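Adeel Orakzai
1 Jun 2021

Okay, my sister asked me at dinner whether a robot could do her morning shift at the bakery counter yet, and I gave such a rambling answer that I promised her I'd write it down properly. So, a thread. Get a cuppa.

First, the shift. On a busy morning she moves 200 pastries from cooling racks to trays to the display, and she does it while chatting to the regulars and keeping one eye on the oven. She'd tell you the pastry part is the easy bit. I'd tell you it's the part that keeps people like me up at night!

A croissant is a rotten thing to pick up if you're a machine. Every one is a slightly different shape, the outside flakes if you squeeze, and if you don't squeeze enough it goes on the floor. My sister has never once thought about how hard to hold one.

At Pirzada we do most of our practice in simulation, where dropped food costs nothing and there's no sweeping up (my favourite part of the job, to be fair).
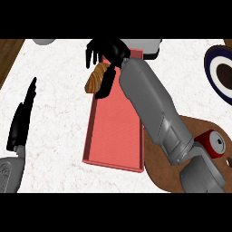 Croissant and tray, simulated kitchen counter. Right hand on pastry duty.

We gave this little chore 400 tries in the sim. It got the croissant into the tray on 252 of them. I was pretty chuffed with that until I read the number out to my sister, who asked how long she'd keep her job if she dropped that many. Fair point.

And that's with one croissant, a tray that stays put and lighting that never changes. Real counters have flour on them, and somebody's phone, and a tea towel you didn't plan for.

Shop floors are a kinder place to start, I reckon. Same box, same shelf, all day long. My mate at Skundon has a machine stacking cartons and it hums along quite happily, though a person still comes by to sort out the crushed ones.

Homes will be last. I've got 118 things in my kitchen drawers (yes, I counted, it was a slow weekend) and I can't always tell you where they go myself.

So no, not yet, and I wouldn't bet on next year either. We're having another crack at the pastry in August with a softer grip, and I'll add to this thread when we do. My sister wants it noted that she is available for consulting.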